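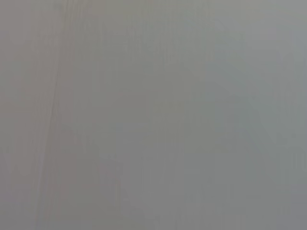
Search the forum Search

Wrist cameras: fixed focus or autofocus?

Delia Barbu
2/11/22
I'm trying 2 wrist cameras on the same arm. The fixed focus one goes soft once the gripper gets close, and the autofocus one hunts. Which would you keep for picking up small parts?

Ionuț Nedelcu
Fixed. Hunting will drive you up the wall. Move the mount back and see if the lens ring is glued — a dab of solvent freed mine.

Beverley Ackroyd
Autofocus, but lock it in the controller before the final approach. Check the colour balance while you're there.

Fiorella Ferri
Same problem, following.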